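The Comeback That Keeps Coming

The first time I was told Trullora had finished their reunion album, I was standing in a parking lot outside a club, and the man telling me was their drummer. That was six years ago. I have since been told the same thing by the bass player, two publicists and a guy who sells their T-shirts.

Now there is a release date, a tour and a press kit that uses the word "raw" four times. So I went to listen.

The playback took place at Guillot, the studio where the band made its second record and then stopped speaking. Folke Hellström, who sings and writes most of it, wanted everybody back in the same room with the same tape machine. He believes the room did something to them in the old days. "You walk in and your hands remember," he told me. Maybe they do. I have been in a lot of studios with musicians who say this, and the hands usually remember for a day and a half before somebody sends out for a laptop.

Arvid Solheim, the guitarist, was less romantic. He said they spent the first week arguing over headphone mixes and cut 60 takes of a song called "Harnarer" before going back to take three. I asked what was wrong with the other ones. He thought for a while and said they were fine.

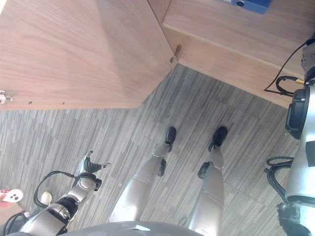

The label's version is that the album was recorded live with almost no overdubs. I don't doubt that it started out that way. But there are three Folkes singing the chorus of the opening track, and he only came with the one mouth. When I brought this up, Colton Cloutier, who produced, smiled and said "live" was a feeling. He also said the strings were live. They were, in another country, in February.

None of this would matter if the band hadn't built the whole sales pitch on it. Plenty of great records were glued together from scraps. What bothers me is being handed a story about four friends and a few microphones, at a price to match. The deluxe vinyl is limited to 2,000 copies and comes with a booklet of studio diary entries. I read them. They all sound as if they were written on the same afternoon by someone with a deadline.

Tuva Holmgren, who played keyboards in the original lineup and isn't on this one, has heard the album twice. She didn't want to say much. "The second side is good," she said. Then she asked whether I'd heard the demos from before, the ones recorded in her kitchen. I have. There are people who would trade the entire catalog for them, and on some days I'm one.

She's right about the second side, though. "Hadari" is a slow, odd tune that never gets around to its chorus, and Signe Granström's bass wanders through it like she's looking for her keys. It is the one moment when I believed the story about the room. Signe told me it was recorded at the end of a session, after Colton had gone home.

The tour opens in an 800-seat theater. I bought my own ticket. The drummer tells me they're already working on the next album, and that it's nearly done.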